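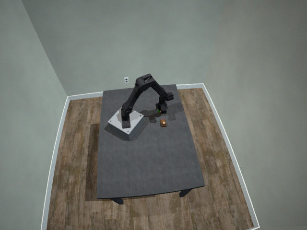

Papers > Arm control > Tandard and Matsuda compared > Section 3

16th March, by the Dunik simulation group

3. Comparing the two controllers

The earlier sections dealt with how the Dunik task set was built and why we wanted a table-top job that was easy to explain and yet hard enough to tell one controller from another. In this section we come to the comparison itself, which has taken up most of our time since May and which, we will admit, we enjoyed a good deal more than the building. We put two controllers through the same work: the Tandard, which plans a whole movement before the arm sets off and then follows it quite faithfully, and the Matsuda, which plans only a short way ahead and keeps changing its mind as the arm goes along. Both are in daily use in our group, and both have their loyal supporters, so we tried hard to be fair to each of them.

All of the work reported in this section was done in simulation, using the Flastov simulator. We had thought about moving to a real arm part of the way through, and we may well do so in later work, but for a first comparison there is a great comfort in being able to put everything back exactly where it was and ask the other controller to try. A real table gets knocked, a real cable sags a bit more each week, and before long one is comparing the state of the room as much as the controllers. In Flastov we could save the starting state of a run, hand it to the Tandard, load the same state again, and hand it to the Matsuda, knowing that the cubes and the tray had not shifted at all in between.

3.1 The task

The task is simple to state. The arm has to take a numbered cube from the table top and set it down inside a low tray, then draw back until the gripper is well clear. A run counts as a success if the cube is resting inside the rims of the tray at the end and nothing has been pushed off the table. We chose cubes with numbers on them so that the target could be named to the controller without any fuss over left and right, which means different things depending on where one imagines oneself standing. The numbers play no other part, and a controller is given no reward for leaving a cube with its number facing any particular way.

We kept the room plain on purpose. Early on we had a version with rather more in it, and it was pleasant to look at, but the runs were slower to draw and we found ourselves spending whole afternoons on the look of things that the arm never went near. What remains is the arm on its pedestal, the table, and whatever objects the run calls for. The pedestal does matter, as it happens. It takes up room on the table, and a controller that swings the forearm low on the way back can come close to it, so we left it in the collision model and treated any touch between pedestal and arm links as a failed run.

The same gripper was used throughout. It narrows to a point at the bottom, which makes it rather good at getting down beside an object and rather less forgiving when it comes down in the wrong place. We did wonder whether a broader gripper would have made for a kinder test. It probably would, but a kind test was of little use to us, because in our first attempts with a broad one both controllers did so well that we had nothing to write about.

3.2 How the runs were arranged

We drew up 168 starting states and gave every one of them to both controllers. In each state the tray was placed first, then the cubes, with a check that none of them overlapped and that the arm could in principle reach them all. States that failed this check were thrown away and drawn again before either controller had been near them. We mention this because it is tempting, when a run goes badly, to decide afterwards that the start was unfair, and we wanted to take that temptation away from ourselves.

The starting states fall into 3 groups. In the first, which we call the open group, there is plenty of bare table between the cube and the tray. In the second, the close group, the cube to be moved stands near the tray, so that the gripper has to come down in a narrow space. In the third, the shared group, there is a cube on either side of the tray and the arm must deal with the named one while leaving the other alone. Figure 2 is from the shared group, and it gives a fair idea of how much space the gripper has to work with once the tray and both cubes are in place.

We left the settings of both controllers as they come, with 2 exceptions. The top speed was lowered to the same value for each, as the Tandard is rather quick by default and the Matsuda rather careful, and we did not want the comparison to become one of speed alone. We also switched off the Matsuda's habit of giving up when it has changed its plan too many times in a row. With that habit left on it would sometimes stop in mid-air above a perfectly reachable cube, and although one can argue that this is part of its character, it told us very little about how well it moves.

Figure 2. A start in the shared group, in the Flastov simulator. The green gripper is above the table top, with the cubes marked 7 and 3 on either side of the shallow tray and the striped block behind them.

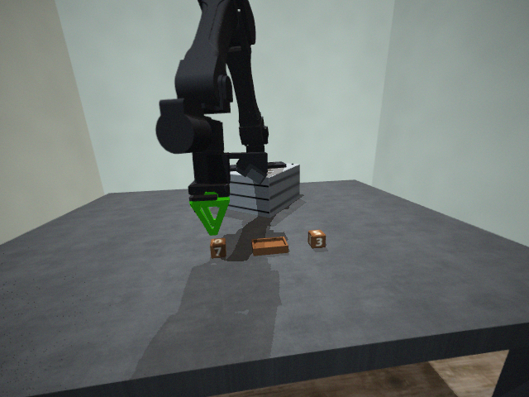

Should the two controllers be allowed different amounts of time to plan? We decided that they should have the same total for a whole run, and let each spend it as it liked, so the Tandard used nearly all of its share before moving and the Matsuda spread its share out along the way.

3.3 What we found

In the open group there was very little between them. Both controllers placed the cube in the tray almost every time, and where one of them failed it was usually by setting the cube down on a rim and letting it tip outwards. If we had stopped there, as we very nearly did in the first draft of this paper, we would have said that the choice hardly mattered and that readers should go with whichever was already installed.

The close group was another story. The Tandard did noticeably better when the cube stood near the tray, and looking through the saved runs it is not hard to see why. Having worked out its whole path in advance, it comes straight down and goes straight back up, and the point of the gripper enters the narrow space with no sideways drift worth speaking of. The Matsuda tends to make small corrections just above the table, each of them sensible enough taken alone, and now and then one of these nudges the tray. A nudged tray is still a tray, and the run often ended well all the same, but the cube was more likely to finish on a rim.

The shared group, to our surprise and to the delight of the Matsuda's supporters, went the other way. Here the trouble comes mostly after the cube has been picked up, when the arm is carrying something it was not carrying before and has a second cube to stay away from. The Tandard plans as though the carried cube sat perfectly square in the gripper. When it has turned a little during the lift, the real outline is wider than the planned one, and the Tandard will carry on regardless and brush the other cube on its way past. The Matsuda sees the turned cube at its next planning step and simply goes a bit higher. It looks fussy when one plays the run back, and it takes longer, but the other cube stays where it was.

Touches against the pedestal were rare with either controller. We had expected more of them, and had even set aside a table for them, which we have now taken out.

3.4 Some thoughts on mixing the two

Given results like these, the natural wish is to have the best of both, and we did spend a little while on it. The simplest mixture we tried uses the Tandard for coming down to the cube and the Matsuda from the moment of the lift onwards. It runs, and in the handful of trials we made it behaved sensibly, but the hand-over is awkward. The Matsuda likes to begin from a standstill, so the arm pauses with the cube just off the table, and during that pause the cube sometimes settles into a new angle in the gripper. We are not yet sure whether the pause does harm or whether it merely looks untidy.

A second idea is to let the Tandard plan again once, straight after the lift, using the measured angle of the cube. This needs less change to the code and would keep its steady way of moving in the close group. We have not run it over the full set of starting states, and so we give no result for it here. The starting states themselves are kept with the Dunik task set, along with the settings for both controllers, and anyone with a copy of Flastov can load them and repeat the runs in the order we used.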